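Los pollos no leen los contratos

Una opinión sobre quién paga cuando el agua llega a la granja

Publicado el 22 de abril de 2024

Vivo en esta comarca desde hace bastante tiempo, y todavía hay palabras del campo que tengo que preguntar. Pero una cosa aprendí pronto: el criador de pollos que trabaja integrado para una empresa no es dueño de los pollos. Es dueño de la nave, de la deuda de la nave y de los problemas de la nave. Los animales, el pienso y el veterinario los pone la empresa, y al final del ciclo ella viene con los camiones y se lleva los animales.

Este sistema tiene ventajas y no quiero negarlas. Una familia que no podría comprar un lote entero puede vivir de criar. El precio del maíz sube y el criador no lo nota, por lo menos no directamente. En Prilen, donde tengo mi casa, hay naves que sin la integradora Delell estarían hoy vacías, con el techo caído.

Mi desacuerdo empieza en la cláusula de fuerza mayor. La he leído con diccionario, despacio, y la he vuelto a leer por si el error era mío. Dice que, si un lote se pierde por inundación, la empresa asume el valor de los animales y el criador renuncia a cobrar la crianza. Suena equilibrado: cada uno pierde lo suyo. Pero no es la misma pérdida.

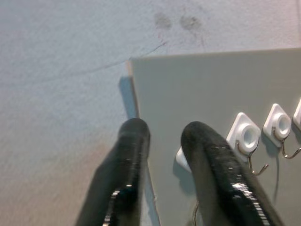
Panel fijado a la pared.

En el mes de abril del año pasado, el río Lorby salió de su cauce por la parte baja. Quedaron afectadas 27 naves. La empresa perdió animales que tenía asegurados y que representaban una parte pequeña de su producción. El criador perdió semanas de trabajo, la cama, los motores de los ventiladores, y después esperó meses hasta que le trajeron pollitos nuevos. En esos meses el banco no esperó.

Un vecino me enseñó su hoja de gastos. Solamente la retirada y el tratamiento de la cama mojada le costaron 2.539 euros, y eso no lo cubría ningún seguro, porque la póliza hablaba de edificio y maquinaria. La empresa le ofreció una ayuda de 500 euros – “voluntaria”, según decía la carta – y él la aceptó. Yo también la habría aceptado.

Se me contesta a menudo que el criador firmó libremente. Es verdad, firmó. Pero en nuestra comarca hay una sola integradora a distancia razonable, y una nave de pollos no sirve para mucho más que para pollos. Quien tiene un préstamo a largo plazo y un solo cliente posible no negocia de la misma manera que quien puede marcharse. A mí me parece que la libertad de firmar se mide también por lo que pasa si uno no firma.

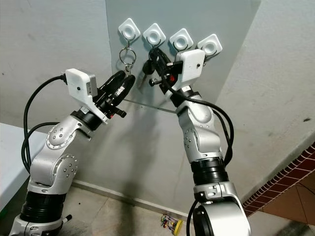
Lo que pediría yo

No soy jurista y hablo con prudencia. Lo primero sería que el tiempo de espera entre un lote perdido y el siguiente tuviera un límite escrito, y que pasado ese límite se pagara una cantidad fija por metro cuadrado de nave. No digo la tarifa completa. Digo algo que permita pagar la luz y la cuota del banco mientras las naves se limpian y se desinfectan.

También habría que hablar de la evacuación. Cuando el aviso de crecida llega con tiempo, ¿quién decide si se adelanta la carga de los animales? Hoy decide la empresa, y es lógico que decida ella, porque son sus pollos y su matadero. Sin embargo, si decide no cargar y el agua llega, el criador paga una parte de esa decisión sin haber participado en ella. En el valle de Ostrowski, donde tengo familia política, los contratos de pavo llevan una línea sobre este punto: si el criador pide la carga por escrito y la empresa la rechaza, la crianza se cobra hasta ese día. Son 3 renglones en una página que nadie discute.

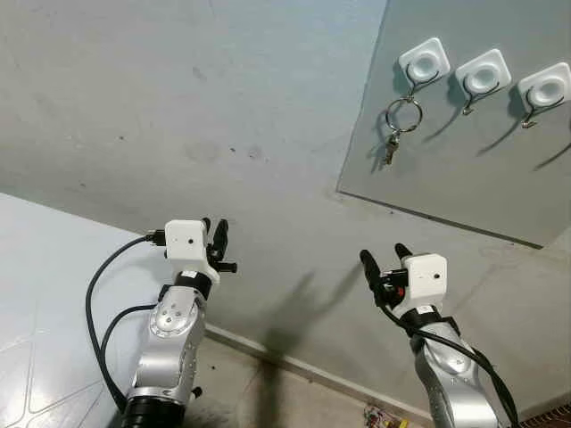 Hay además una cuestión de la que se habla poco, quizás por respeto, y es la de los animales mismos. Un pollo de cinco semanas no puede subir a ningún sitio. Quien ha entrado después en una nave inundada no lo olvida, y ese trabajo de entrar lo hace siempre el criador, con sus hijos mayores si los tiene. En el contrato se llama “gestión de bajas” y no tiene precio asignado.

No pienso que en Delell haya mala gente. Conozco a varios de sus técnicos, que vinieron con botas los primeros días y ayudaron más horas de las que cobraban. Pero un contrato no debe depender de que el técnico sea buena persona. Las renovaciones de la zona baja se firman antes del verano, y todavía hay tiempo para que los criadores las lean juntos, en la misma mesa, y pidan por escrito esos cambios antes de firmar cada uno en su cocina.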